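June, laundry corner, second notebook

Came in at 10 to find that Gwion had swapped the table covering again, and I have to say I like this one! Off-white with gray ferns and little orange flowers, much kinder on the eyes than the last one (a brown check that made everybody grumpy by lunch). Morven wants to keep it through the end of the month, so please don't put hot mugs on it.

Main job today was the hanging and sorting layout. The small garment rack goes on the left and the baskets stay where you can get at them. I'd been standing the rack further back, but Selamawit pointed out that the long things snag on the far pole when you lift them off, and she's right — I lost most of a morning to that last month.

Hangers: we're staying with the light blue ones. The Dinico ones are thicker and look smarter, but thin knits slide off the shoulders and I'm tired of picking them up. The green garment is still the awkward one. It's slippery, it's longer than the rack is tall, and whichever way I hang it the bottom ends up in a heap on the table. Mohcine says clip it, I say fold it over first and then hang it. We'll try both.

Baskets: the perforated kind, please, for anything that came back from the wash the same day. Jarmila ordered 6 more from Birkport, and when they turn up I'd like the old solid tubs gone (they smell, sorry).

Rack at the left, baskets on the flowered covering:

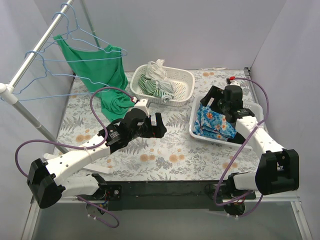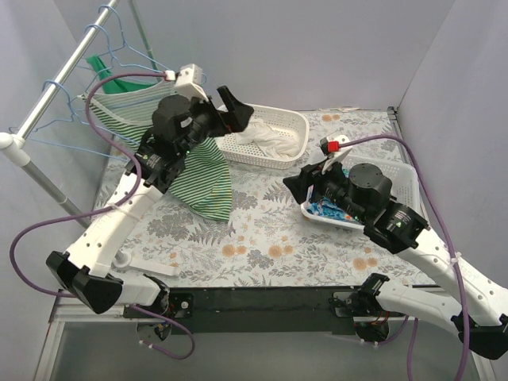 Still to do

Ask Jarmila if the Birkport order includes hangers or only baskets.
Try the green one clipped, then folded. Write down which stays up longer!
Wash the white cloths again, no softener this time — it makes them go limp and they won't hold a crease.
Find the rack's spare corner connector. I had it in my apron pocket yesterday and now I don't.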